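Nornden Gift Wrapping Set, Turquoise Sheets with White Soft Fill

Home / Packing and Wrapping / Sets
Item no. 4000
Availability: In stock

The Nornden wrapping set is made for shops and for people at home who pack small and delicate things, such as glasses, candles, soap and jewelry boxes. In the set there are turquoise wrapping sheets and one bag of white soft fill. The color of the sheets is a light blue-green, calm and not shiny, and it goes well with white, gray and natural brown boxes.

The sheet is matte on both sides. It takes a fold easily, but it also makes a soft curve if you do not press it, so you can choose between a sharp look and a round look.
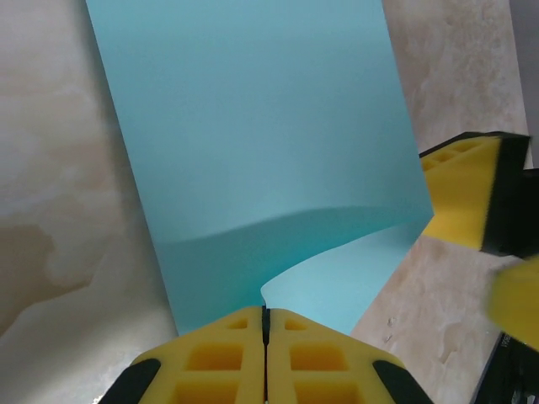

For a round look, lay the object in the middle and bring the lower side up with the open hand. Do not run the nail along the bend. The sheet will keep a wave there, and this wave looks very nice on bottles and on candles. For a sharp look, work on a hard and clean table, press each fold from the center to the outside, and turn the sheet after each fold so that you always press away from yourself.

We recommend to try with one sheet before you start a big order. After two or three packages the hand knows how much pressure is needed. If a fold came in the wrong place, open the sheet, lay it flat under some books for the night, and in most cases you can use it again for a smaller object.

The sheets can also be folded to a narrow form with a point. Our customers use it as a decoration on top of the box, or they put a card between the layers. Joyce Rweyemamu from our packing room prefers to make the first crease in the middle and then to close the sides over it.

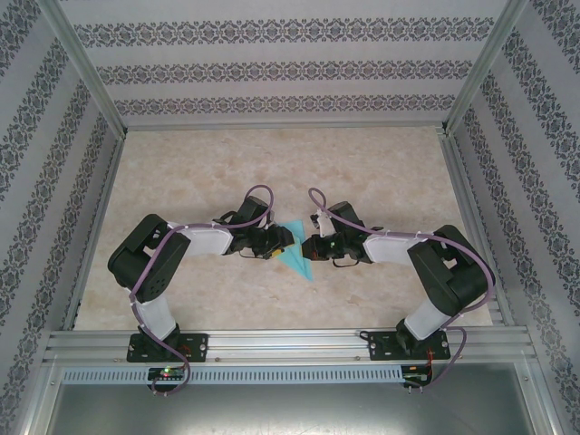 WHAT IS IN THE SET

20 turquoise wrapping sheets, packed flat
1 bag of white soft fill, 600 g
1 folding guide with 5 forms

Ribbon, boxes and cards are not included. For ribbon please see the Aquino line in the same category.

About the fill

The fill comes pressed in the bag and it needs some minutes to open. Take out a piece, pull it softly with both hands and lay it in the box before the object. It should look uneven. Please do not try to make it smooth, the small hills and hollows are what holds the object in its place. 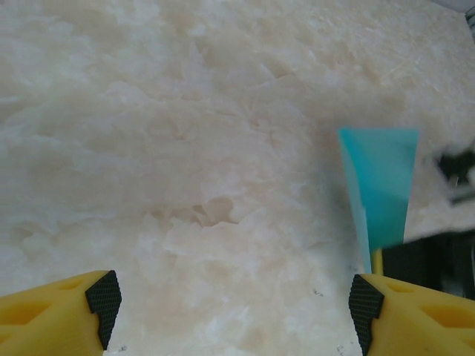
For a heavy object make the hollow first with the fist, put the object inside, and then close the top with a second and thinner piece. For a ring or a pair of earrings a hollow of two fingers is enough. Small fibers can stay on dark velvet, so for velvet boxes we advise to put a cut of the turquoise sheet between the fill and the object.

The fill is not made for food. Please also keep it away from open flame and from small children.

Storage

Keep the sheets flat and in the closed package. In direct sun the color becomes paler with time, and this we cannot accept as a reason for return. The fill can stay in its bag, but do not put heavy things on it, or it will need longer to open.

Delivery and return

Orders which come before noon leave our house in the same day. A set with the seal not broken can be sent back. If a sheet has arrived with a bent corner, please write to Sunita Blackwood in customer service and tell her the item number. We send new sheets and you do not need to return the old ones.

Shops can order by the carton. Please ask Keith Bickerstaff for the price list and for the delivery time, which is longer in December.

Customers also looked at

Aquino ribbon, white, matte
Rideck folding box, small
Nornden soft fill, refill bag 600 g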